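Stosport opens hand-guided robot training to small workshops

ZANVILLE, March 27, 2025 – Stosport has opened its robot teaching program to small workshops and community colleges, after a trial in which 13 people with no programming background taught two-armed robots to handle artificial flowers.

Trainees work at a table with a robot arm on either side. An operator moves a matching pair of hand controls and the arms follow, while the system records the position of each joint and the opening of each gripper. A full run through the task is saved as one demonstration. The trial group recorded 300 demonstrations, of which 156 were kept for training.
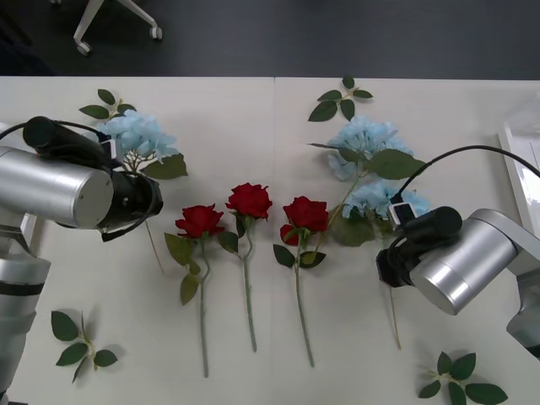
Flower work was chosen for the first course on the advice of Hevasness, a display supplier that makes up silk and plastic arrangements for hotels and showrooms. Stems bend, leaves catch on one another and a bloom can be crushed by a grip that is fine for the stalk.

"Our staff already know where to hold a rose," said Neelam Chauhan, operations manager at Hevasness. "They needed a day or so to get used to the controls. After that they were correcting each other on technique."

Kerstin Kvam, who leads the program at Stosport, said discarded runs were mostly those where the operator paused too long or changed hands partway through.

The next intake starts in August at the Conneely building in Zanville. Workshops may bring their own materials, provided each item can be lifted by one gripper. Applications go to Oisín Kinsella at the Stosport training office.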